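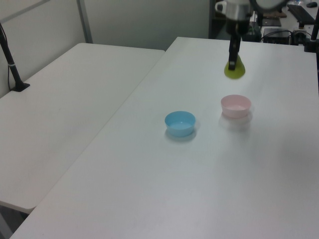

Sketberg, 21 September 2024

To: bench-practice list
Subject: Re: Re: draft rule 7, "clear work area"

I've read the Galleso draft twice now and I still don't think rule 7 says anything a person could follow. The earlier message put the case for it like this:

> Rule 7 is the simplest one in the draft. The work area
> must be clear before motion is enabled. We have used
> the same wording at Diduvby for 700 logged runs and
> never had an argument over it. I would rather ship a
> short rule people remember than a long one they skip.

No arguments in 700 runs tells me that people stopped reading it. Clear of what? Take the bench at the top of this message. Two small bowls, one blue and one pink, with bare white tabletop in front of them, and the gripper holding a yellow-green piece over the far end. I'd guess most of you would pass it. Now look behind the arm: loose black cables, a keyboard, a mouse, a box with more cables going into it. Is that the work area? The draft doesn't say. If it means the tabletop, write "tabletop." If it means everything the arm can reach, then somebody has to mark the reach, and the draft has no line about marking.

The second table is another one. It sits right up alongside the first and a little lower, with a pole clamped to its back corner. Under rule 7 as written, one checker counts that pole as a fixture and the next counts it as clutter. Both are right, and that's a bad sign for a rule.

I'm also not sold on the speed figures in annex B. We get 500 mm/s with a person nearby and 1000 mm/s without, and not a word on where either number came from. Jeon's comments asked for the source back in the first round. I'd like to see an answer before we vote.

What I'd put in place of rule 7:

Mark the reach of the arm on the bench and on anything next to it.
List the fixtures allowed inside the mark, by name, on the bench sheet.
Anything inside the mark and off the list comes out before motion is enabled.
Cables inside the mark are tied down or they count as loose items.

It's longer — 70 words or so of printed card once you add the heading — and I know that will annoy the short-rule crowd. Try it on one bench for the rest of September and send the sheets to the list, including the ugly ones.

Until then I'm a no on 7 and an abstain on annex B.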